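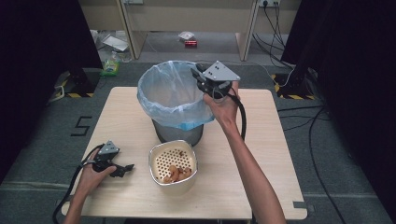
Home | About | News | Projects | Careers | Contact

Drudix publishes first results from household chores trial

WENSTEAD, January 5, 2025 – Drudix has today published the first results of its chores trial, a study of how well machines can carry out the small jobs that fill up a day at home or on the shop floor. The company's finding is that a few of these jobs are within reach, that most are not, and that no machine it has tested should yet be left to do them alone.

The trial covers 47 chores, chosen from lists kept by households and small food businesses in Wenstead. They include emptying a colander of scraps, changing a bin liner, wiping a worktop, folding tea towels and putting shopping away. Each chore is first carried out by people using hand-held grippers, so that the machine has a record of the movements to learn from. It is then attempted by the machine in the same setting.

Of the 47 chores, machines completed 11 to the standard set at the start of the trial. A further 8 were completed only when a person stepped in at least once. The remainder were either left unfinished or took so long that the result was of no practical use.

Soft and loose items caused the greatest difficulty. Thin plastic bags slip, fold over and cling to the gripper, and a liner that has been fitted badly tends to come away when anything is dropped into it. Food scraps vary in size and shape and often stick to the container. Rigid items of a known size, such as mugs and storage tubs, gave much better results.

"We are asked every week when a machine will be able to clear up after a meal," a spokesperson for Drudix said. "Our answer at present is that it can do parts of the job, slowly, in a room it knows. We would ask retailers and the press to be careful about promising more than that."

The report draws on 246 hours of recorded work. It was prepared with Skála, which supplied the scoring method, and with Bunska, whose shop kitchens provided the list of commercial tasks. Both firms will remain involved in the second stage, which begins in May and will repeat the failed chores in kitchens of differing layout and size.

Drudix has no plans to offer a household product on the basis of these results. The full report, including the scores for each chore, may be requested from the Drudix press office in Wenstead.

ENDS

Recent news
Skála joins chores trial as scoring partner
Bunska shop kitchens: how the task list was drawn up
Drudix opens second test room in Wenstead

This website uses cookies to improve your visit. Accept all | Manage settings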